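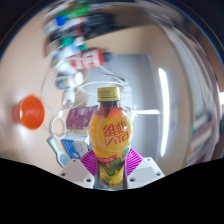 Amado Sison would like it known that he came to the open day at Wivstead expecting to be sold something, and that he left without making up his mind. Picking up a bottle is easy, he told us at the door, and he wanted to know what the thing does with a bag of crisps.

We think it a fair remark, and we are putting it near the top of this release because it was the question of the day.

Cirkska opened its Wivstead workshop to shopkeepers, stockroom staff and members of the public on March 7, 2020. The subject was Ayele, our project to find out whether the handling of ordinary shop goods can be taught to a machine by people doing the job themselves with a hand-held gripper. Visitors were invited to try the gripper on drinks bottles, boxes and other small stock. The list of those who came through runs to 611 names, a good many of them from Plarkville, where the closing of the old depot has left people wary of anything with the word automation on the poster.

They had reason to be wary. Our industry has a habit of showing its best ten seconds and keeping quiet about the rest of the afternoon. At Wivstead the figures were written on a board by the door. The project has recorded 3759 lifts by hand so far. From these we chose 29 kinds of item for testing, and the machine handles 10 of them well enough that we would let it carry on without a person watching. A plastic bottle with a screw cap is one of the 10. Crisps are not. Neither are net bags of oranges, or anything in thin film.

Quyên Tạ, who leads Ayele, gave two short talks and took questions after each. "I don't believe this will be stacking a whole shop any time soon, and I would be suspicious of anyone who told you it would," she said. "The grip is the part people like to look at. Finding the right item on a crowded shelf is harder, and we are slow at it."

Asked whether the work would cost jobs, she said that she did not know, and that a firm selling nothing yet was in no position to promise either way. Several visitors told her they would have preferred a yes or a no. One asked for the test results to be printed in full, failures included – this has been agreed, and copies will be kept at the workshop desk.

A second open day is planned for June, again at Wivstead. Visitors may bring goods from their own shelves for the gripper to try, provided they don't mind getting them back dented. Mr Sison has said he will bring the crisps.

Entry is free and there is no need to book. Press enquiries should be sent to the Cirkska office at Wivstead, marked Ayele.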